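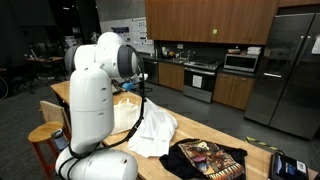
**How to wash cotton shopping bags so they don't shrink?**

Posted by Dunov

I have 22 cotton bags from the market and washed two of them at 60 degrees in September. Now they are shorter and a loaf doesn't fit. Is it possible to stretch them back? The label says nothing.

---

**Zamora**

Wash at 30, with no dryer. For the short ones, make them wet again, pull slowly by the corners and dry them flat under a towel. You will get back a part of the length, I think not all. Iron while still damp.

---

**Jovska**

i just buy new ones

---

**Fateck**

I agree with 30 degrees. Please turn them inside out also, if they have a print. My spin is 1,000 and it makes no problem.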